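Kotian Robotics Club — Gallery
The Shirt Folding Project

Welcome to the gallery page of our club. We are a student group, and this year our main project is to teach a two-arm robot to fold clothes. We call the project Prirka. The name has no meaning, it was only the one which all members could pronounce.

When we started in December, many of us thought that folding would be an easy task. A T-shirt is light, it does not break and everybody has one at home. After the first month we had a different opinion. A box or a cup keeps its form when the gripper closes on it. A shirt changes its form every time you touch it, and the program must look again and decide again. Our first program did not look again, so you can imagine the results.

We then changed to learning from demonstrations. One student moves the arms by remote control and folds the shirt slowly, and the movements are saved together with the camera pictures. One complete folding, from flat shirt to finished bundle, we call an episode. Our first plan was 100 episodes. Our teacher looked at the plan and wrote 500 next to it with a red pen, and she was right. At the end of the school year we had 3168 episodes, including the bad ones, which we keep in a separate folder.

The training runs on the club computer, which has the name Irix and makes a lot of noise. A training takes about 23 hours, so we start it after the meeting and come back the next afternoon. If somebody turns off the wrong switch in the evening, we start again from the beginning. It has happened to us two times, and now there is tape over the switch.

For the members who will join us after the summer, I want to write down some things which we learned:

Always begin with the hem. We tried to begin with the sleeves, but then the lower part moved and the shirt was no longer straight.

Do not iron the shirts. In the beginning we ironed them before each session, and the program became good only with ironed shirts.

Write in the notebook who was driving the arms. Each person folds in his or her own way, and it is useful to know this later when the results look strange.

Take a break after every ten episodes. Tired hands make short, nervous movements, and the robot learns these also.

The pictures come from our work with the green T-shirt. We have other shirts too, but the green one is the favorite of the group, and it is used in most of the tests on our Cloremau task list. On this list "flat to half" is task one and "half to bundle" is task two. Task three, with trousers, is still waiting for someone brave. 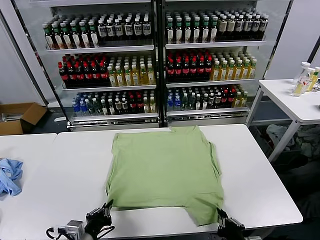

The green shirt spread on the table, with both grippers near the hem. The sleeve on the right side is turned in.

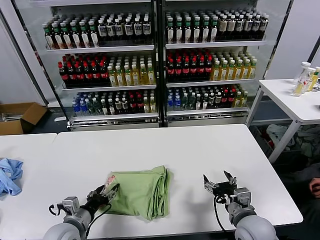
The shirt as a folded bundle, with the left gripper holding its edge close to the small label. The right gripper is open and free.

Text and page: Mahlet Lencho, for the Kotian Robotics Club
Last change: Jun 7, 2025

More galleries will come after the summer break. New members are welcome also without experience in programming — patience with laundry is more important. Please write to the club address or come to the lab after the last lesson.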